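January, 7:40 am

Left arm on the tray cell was stopping short again, so I had another go at the wrist before anyone needed it. Two of the flange screws took nearly a quarter turn (!) and I put a dab of threadlocker on all of them — Duygu, the tube is nearly empty. Then I re-homed both arms and taught the shelf points over again, 5 in all.
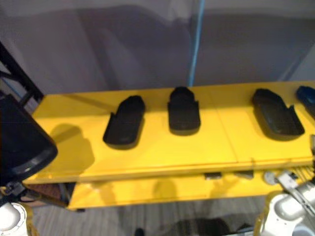 Trays on the top yellow shelf, left gripper alongside.

Ran it at 400 mm/s after that and the stops looked a lot better to me. Old offset file is saved as 944 in case Ekrem wants to compare. Still to do: grease the right arm, and ask Orlando if the Tisell pads ever shipped.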